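Ticket 1887: Flinex wrist brace app stops counting reps
Opened by: Natalina Lombardi, Nedmont hand therapy clinic
Status: waiting on vendor

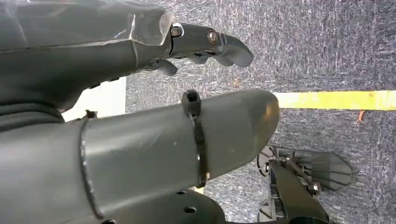
Patient is five weeks past a flexor tendon repair and does her curls at home in the Flinex brace, which reports to the app, which reports to me, in theory. Since the April update it logs three reps and then goes quiet. A fingertip is a fussy bit of hardware. The robot one in the picture gets by with a couple of bolts at the joint and along the segment, and one of those looks a little rusty. My patient has tendons, stitches and opinions, and she swears she is doing the full set.

Tried so far:
Restarted app. No change.
Restarted phone. No change, but the phone seemed refreshed.
Re-paired brace. Logged 76 reps while it sat on my desk, so at least it is motivated.
Loosened the strap one notch. Back to three.

Reply from Anathi Jacobs, Flinex support
Thanks for the detail. Please check the bend limit under Settings, Profile. After the update some post-surgery profiles went back to the healthy-wrist default, and a small bend no longer registers as a rep.

Natalina Lombardi
Found it. It was set for someone who could arm-wrestle. Changed it to the limit on the surgeon's sheet and she got a full set logged in the clinic. Home set tonight. The desk reps are still in her chart and I can't delete them. Can you? Her surgeon reads these, and he is going to be very impressed.

Anathi Jacobs
Passed to the data team. Leaving this open until they're gone.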